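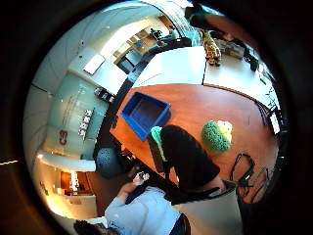
Crisanto Ocampo replied: Same fault at the Endilska branch. Renewals go through at the desk and the screen shows the new date, but the member still gets an overdue email the next morning. We had 123 complaints before we switched the emails off.

Ticket 2849
Product: Skodier loans module
Site: Drondham Library
Opened: March 2026
Priority: raised from normal to high
Status: fixed, left open for the holiday dates

Problem as reported
Members who renew at the desk receive an overdue notice for the old due date. Members who renew from home do not. Fines are not being added, only the emails are wrong.

Checked so far
Restarted the mail service. No change.
Cleared the notice queue by hand and let it rebuild. The same names came back.
Renewed a test loan on card 1411 at the desk, then again from the website. The desk renewal produced a notice overnight. The website one did not.
Compared the two loan records. Both have the right due date, but the desk renewal leaves the old date in the notice field.

Reply from Dimaculangan support
The notice field is only rewritten when the desk profile has "update notices on renewal" ticked. The setting was added in the December update and is off by default for older profiles. Please tick it for each desk profile, save, then run the notice rebuild once. Do not run it while loans are being issued – it locks the table.

Follow-up
Ticked the setting on both desk profiles and ran the rebuild after closing. It corrected 491 records and took roughly forty minutes. No wrong notices the next morning, or the morning after.

Endilska did the same and the first rebuild stopped halfway with a timeout. Crisanto ran it again with the self-service kiosk logged out and it finished. Their emails are back on.

Still outstanding
Loans renewed over a bank holiday show the right due date but the notice goes out a day early. Dimaculangan have asked for the closed-days file – sent, waiting to hear back.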